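Equipment notebook — January
Planning entry: replacement parts and consumables, kitchen-task bench.

Task in use for this estimate: green chili pepper on a steel plate. 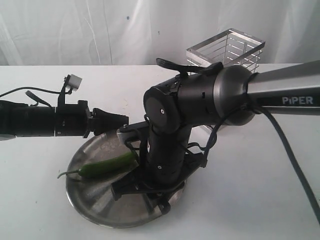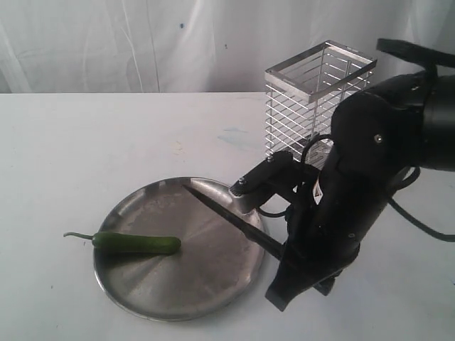
Entered by: Horacio Bravo

The Fladel quotation for spare gripper fingers stands at 233 per pair. Kevton offers 200, with delivery in 17 working days. I recommend Kevton for the first order — two pairs only.

Cable clips are to be added to the same request. A second knife and 25 meters of backdrop fabric will be charged to Lucero.

Open item: confirm whether the Stiven budget covers wrist spares.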